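About Flumby

Hi, I'm Ghazal! I run Flumby, which is me, a long brown wooden table and a great deal of ribbon. We put together small gift bundles for people who want to send something nice and don't have the time (or the patience) to wrap it themselves. I started doing it for friends, then for friends of friends, and at some stage I had to admit that it was a business and buy a proper label printer.

The name came from my nephew, who was three at the time and couldn't say "family." We kept it.

So what goes in? Mostly soft things and small edible things. A fluffy cloth or a pair of socks, a packet or two of something to snack on, maybe a block of soap or a little notebook, and then a fabric pouch with a drawstring to hold whatever you want kept secret until last. I'm very fond of the pouches. They get used again – people tell me they keep earrings in them, or dice, or the spare key to the shed. One customer has hers hanging on the rearview mirror with a lavender sachet inside, and I think about that more than I should.

The table is where it all happens. I lay everything out before any of it goes near a box, because colors that looked great together in my head can look pretty terrible in daylight. I lean toward purples, blues and soft greens. Fumiko, who joined me in September and packs faster than anyone I've ever met, leans toward mustard yellow, and we have had words about it.

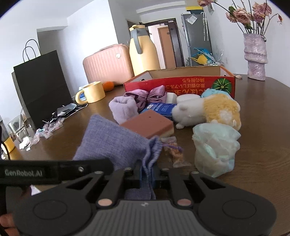 Fumiko is also the one who taught me to roll instead of fold. A rolled cloth stays put in the box and keeps its fluff, and you can tuck something small down the middle. I used to fold everything into squares like a hotel towel and then wonder why it all slid to one end in the mail. Her other rule is that the bow goes on last, after you've tied off the pouch and checked the card. Satin creases if you so much as look at it wrong, so we keep the bows in a shallow drawer with nothing on top of them. (I have put things on top of them. I've been spoken to.)

Valtteri Valtonen does our deliveries in town and fixes the website when I break it. Kazue Honda sews most of the pouches at her place across the river and brings them over in a big shopping bag, usually with plum cake. Last year we sent out 2069 bundles between us, and I still recognize a lot of the names when they come around again at birthdays.

A few things people ask me. Yes, you can send us something of your own to put in, as long as it fits in the box and isn't alive. Yes, we'll write the card by hand, and no, we won't read it out loud to each other – well, only the funny ones. We can leave out food if you tell us when you order. And if you'd like the mustard yellow version, put "Fumiko's choice" in the notes and she'll be unbearable all afternoon.

Larger orders (weddings, office parties, the whole soccer team) need 4 weeks, please! I know it sounds like a lot, but Kazue has only two hands and one sewing machine, and she won't be hurried.

The best way to reach me is the contact form. I answer in the evenings, once the table's clear and I've found my glasses.

Ghazal Bahrami, Flumby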